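Week 4 handout - Selling Accessories Online (Kylie Rakena)

**Before the tutorial:** read the Stoder listing for the silk tie and tie bar set. Count the adjectives. Bring tea.

### What a listing has to do

A shopper on the Clarstead site gives a product 14 seconds. Most of that goes on price and colour, so put both up top.

- Name the item once. The Camargo scarf page says "luxury scarf" in every line and never gives the length.
- Give sizes in centimetres. "Generous" is a personality trait.
- Say what the box is like if you're charging for the box.
- Keep the body under 800 characters. Wirum allows 490 and cuts you off mid-word after that.

### Colour names

Vanderleia Xavier's rule from her guest lecture: the plain colour goes first, the fancy one second. "Grey (Harbour Mist)" sells. "Harbour Mist" gets returned by people who wanted blue.
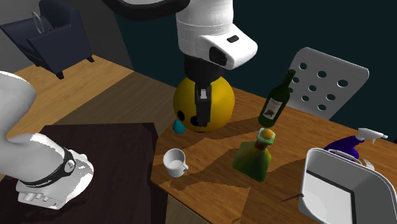
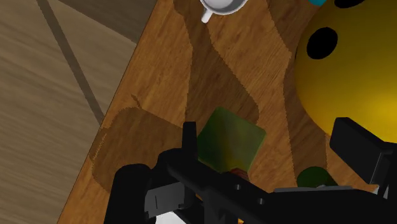 For the exercise, write up one belt and one pair of gloves, 200 characters each, with no use of "timeless". Mark your colour words in pencil and swap with a neighbour. The ball in the first picture is yellow, and that's what you'd call it in a listing; "Sunlit Saffron" can wait for the brackets. The small egg-shaped thing beside it is teal, a word half the class will spell wrong. Drafts go in the tray by 4 pm.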